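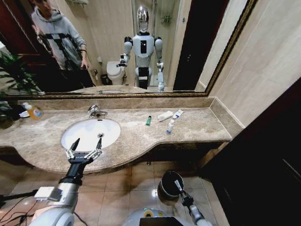 Filed under: Home & Interiors / Bathrooms / Open notes

Tondilby Bathroom Notes, version 2

Welcome, and thank you for stopping by. Tondilby Bathroom Notes is a small collection of plain-text notes on looking after a bathroom with a marble vanity top, a big framed mirror and the usual company of toilet, bin and glass shower. It began as a single page taped inside a cupboard door at Tondilby and has grown a good deal since, mostly on rainy afternoons. There are 104 notes in this version, each one a short text file you can open in anything.

I should say at the start that the notes are written for ordinary households and not for the trade. If you restore stone for a living you will find them very simple indeed (and I'd be glad of your corrections!).

What's in the folder

counter/ has the notes on the marble top, in its beiges and browns, including the wavy front edge by the basin, which gets leaned on more than any other part of the room and deserves a file of its own.

basin/ covers the oval white basin set under the stone, the chrome drain and the short single-lever tap behind it.

mirror/ is for the glass and the dark gold frame. Please read frame_first.txt before you go anywhere near the frame with a spray bottle.

room/ takes in everything else: the toilet, the little black bin, the shower glass, the potted plant, and the wooden doors, which show every fingerprint.

How a note is laid out

Each file opens with the name of the thing, then a line saying how often the job comes round, then what you need, then the job itself in whatever words seemed natural at the time. Some run to a page and some are two lines long. I did try to make them all match when I was putting version 2 together, but the short ones only got worse with padding, so I left them be.

A note in full, from counter/

Marble top, everyday wipe.
Every evening, or whenever you remember.
Two soft cloths, warm water, Aromen stone soap.
Move everything off first, even the soap dish. Stir 30 ml of the soap into a washing-up bowl of warm water and wring the first cloth out well. Work from the back of the counter towards you and follow the curve of the front edge with your hand under the cloth. Go over it all again with plain water, then dry it with the second cloth. No vinegar, no lemon, no limescale remover, however tempting it looks beside the tap. Marble marks very easily with anything sour, and a dull patch on a polished top is a job for someone like the people at Sorrentino, who will come out to look at it but are not quick.

And a shorter one, from mirror/

Frame.
Once a month.
A dry, clean paintbrush, the soft sort.
Brush the dust out of the pattern from the top down, and do the counter afterwards.

Where the notes came from

Most of them were written at Tondilby while the cleaning was going on, which explains a certain amount of muttering. Another 30 came over from the Gidness house when its own list was folded in last March. The Gidness notes are easy to spot, as they are far stricter about towels. I have kept that tone on purpose, having grown rather fond of it.

Things to be aware of

The advice suits polished marble, and I can't promise it for granite, laminate or anything painted. Timings are for one bathroom with steady use. The water at Tondilby is hard, so the tap and shower notes may have you wiping more often than you need to. The plant notes are thin. I am still learning, and the plant has been very patient.

Two files in room/ disagree about whether the shower glass should be done before or after the floor. Both are staying until somebody wins.

Using and adding to the notes

Copy them, print them, change the soap for the one you like. If you send a note in, keep it to one job per file and tell me what your surfaces are made of. I read everything, though it can take me up to 30 days to reply.

Callum Sedgwick
Last revised 21 December 2021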